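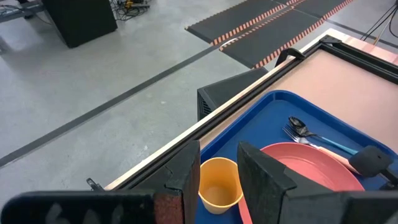

Week one of teleop at the Linham lab is done, so I'm putting my notes in one thread before I forget them. The job is table clearing: pick up the cup, put it on the plate, then deal with the cutlery. I drive the arm with a pair of handles and the robot records what I do. The wrist view is what I watch most. With the yellow cup between the fingers like that, I can line up on the rim and close. The fork is harder. Its handle crosses the rim of the plate, so if I come in low I push the plate before I touch the fork.

2/ We record in sets of 30. A set sounds small until you have done it. My first one had 19 keepers. The rest were thrown out for hesitation, mostly me stopping above the tray to think.

3/ Hesitation matters more than I expected. If I hover for two seconds before each grasp, the policy learns to hover too. We saw it with the old Armont checkpoint. It would get to the cup and wait there.

4/ So the rule now is decide first, then move. If I'm not sure which way to go in, I keep my hands still before the recording starts and work it out then.

5/ Someone asked me why we don't do it by hand guiding, where you hold the arm and move it yourself. We do, for some tasks. The trouble is your own arm ends up in the camera view, and the robot won't have that arm there later. Hand guiding is good for wiping and for anything where you want to feel how hard you're pressing.

6/ With the handles I can't feel the table. The first day I pressed the fingertips into the tray over and over. I slow down for the last inch now and watch the gap between the fingers. 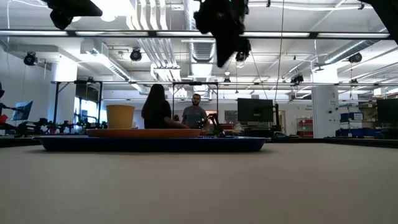
7/ Layout changes between sets too. Sometimes the cup starts on the tray and sometimes it starts on the plate, and the task prompt changes to match. If every demo starts the same way, you get a robot that can do that one start.

8/ We keep the changes small. Slide the tray a few inches, turn the plate, swap the fork and spoon. Big changes come after the small ones work. I wanted to do it all at once and was told no, and I think that was right.

9/ The Vasseur handles are fine. The left trigger is stiffer than the right, so I was closing late on that side for most of day two. I fixed it in the settings with a lower threshold. If your grasps are late on one side only, look there before you blame yourself.

10/ Breaks: I stop after 80 minutes at most. Past that my keepers drop and I start making wide, lazy paths back to the rest position. The wide paths don't get rejected by the checker, but they do end up in the training data.

11/ A retry is okay to keep. If I miss the cup, open up, and go again cleanly, we mark it as a recovery and it stays in. Dropping something off the table is not okay to keep. That one gets deleted and we reset.

12/ Next up is the spoon. It's lighter than the fork and it spins when you catch it off center. I have 6 sets planned for it and will probably need more.

13/ Floltstead wants the full clearing sequence in August. Cup and plate look okay for that. Cutlery I don't know yet. I'll add to this thread when the first spoon policy has been run on the arm.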